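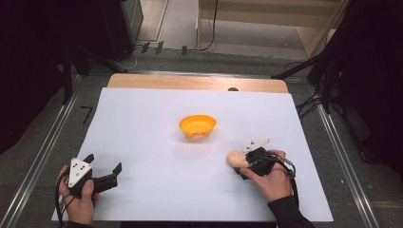 What do you do when a handheld gripper keeps reporting "closed" after you've let go of the trigger? Stop, unplug it at the hub and treat everything recorded since the last good zero as suspect.

That's the short version. Longer one follows, for whoever asked.

On 2023-07-05 the Trurness list member in the next time zone wrote:

> Our left unit froze its width reading partway through a
> session. Fingers moved fine, log said they hadn't. We
> only noticed at playback. Has anyone else had this with
> the Kiketti firmware, and is the data worth saving?

Yes to the first, and mostly no to the second. We lost 453 episodes to the same thing last October, out of 1,888, and learned a lot about our own habits in the process. The pose tracking was perfect throughout, so every plot we bothered to look at was lovely. The one plot we didn't look at was a flat line.

The cause on our side was the cable. It runs back past the wrist, and every time the operator reached across the table it flexed at the strain relief. Sooner or later the encoder dropped off the bus, and the driver, ever polite, went on repeating the last number it had heard. No warning, no error code. Özkan sells a right-angle connector that takes most of the bend out, and we've had no dropouts on 17 units with it fitted.

Two other things worth doing:

Open and close both grippers fully 3 times at the start and end of each episode, and have the script reject the file if either trace stays flat.

Patch the driver so a stale reading throws a fault. Ours is on the Zinonora branch - ugly, but it shouts.

If your replay arm is driven from those logs, keep your hands well away until you've filtered them. An arm that thinks it's still holding something will not open when you'd like it to.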